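Chapter 2
Sound Before It Reaches the Microphone

In this chapter
Frequency and wavelength
The shape of a wave
Direct and reflected sound
Choosing where to stand

Chapter 1 dealt with equipment: microphones, cables, preamps and the small mixer used for the exercises in this book. This chapter goes back a step. Before a microphone can pick up an instrument, the sound has to leave the instrument and cross some air, and what happens along the way has a large effect on the recording. Many problems that students try to fix with EQ are easier to fix by moving a chair.
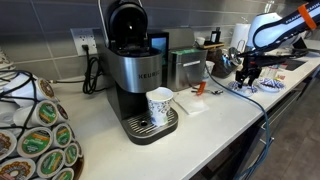 You will need a microphone on a stand, a pair of headphones and one acoustic instrument. A guitar works well, but a voice will do. The sample recordings for this chapter were made with a Luvix condenser microphone in the small hall at Nindcombe, and any condenser microphone with a similar pickup pattern will let you follow along.

2.1 Frequency and wavelength

Sound is a change in air pressure that repeats. The number of times it repeats in one second is its frequency, given in hertz (Hz). The distance the sound travels during one repeat is its wavelength. To find the wavelength, divide the speed of sound by the frequency. We will use 1,130 feet per second for the speed of sound, a usual figure for a room at a comfortable temperature.

Take a low note at 33 Hz. Dividing 1,130 by 33 gives a wavelength of a little over 34 feet, longer than most practice rooms. Now take a tone at 3566 Hz, in the range where pick noise and the hard edges of consonants are easy to hear. Its wavelength is less than four inches. A music stand will block much of the second sound and do almost nothing to the first.
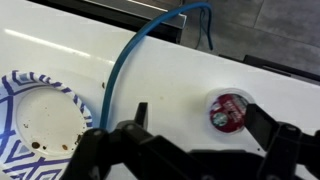
The simplest wave is the sine wave, which rises and falls in a smooth curve. A triangle wave rises in a straight line, turns at a point and falls in a straight line. If you have trouble picturing it, look at the zigzag stripes on the rim of the paper plate: a single line running up and down between sharp corners is close to what you would see on a screen. The corners matter. Any sharp turn in a wave means that higher frequencies are present along with the basic note, and those extra frequencies are called overtones. Overtones are a large part of what lets you tell a flute from a violin playing the same pitch.

Real instruments do not produce waves as tidy as these. A plucked string starts with a burst of overtones and loses many of the high ones early, so the wave grows smoother as the note dies away. Keep this in mind when you compare the start and end of a note in Exercise 2.
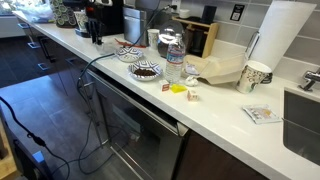 2.2 Direct and reflected sound

Sound that goes straight from the instrument to the microphone is called direct sound. Sound that strikes a surface first is called reflected sound. It travels farther, so it arrives later. When the two are mixed at the microphone, some frequencies add together and others partly cancel. The result can be a thin or hollow tone – often called comb filtering.
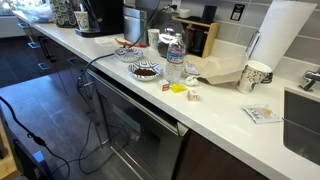

How much sound comes back depends on the surface. Heavy curtains, thick rugs and full bookcases soak up or scatter a good share of the middle and high frequencies. Hard, flat materials send most of it back into the room. A kitchen with a long quartz countertop, a tiled backsplash and a tiled floor has plenty of them, and a guitar played there will sound bright and loud to the player. Some singers like that kind of room for practice. For recording, it leaves you with reflections that are hard to remove afterward.

Before you begin Exercise 1, clap once in the room you plan to use and listen to how the sound ends. Then walk to a corner, clap again, and write down any difference you hear.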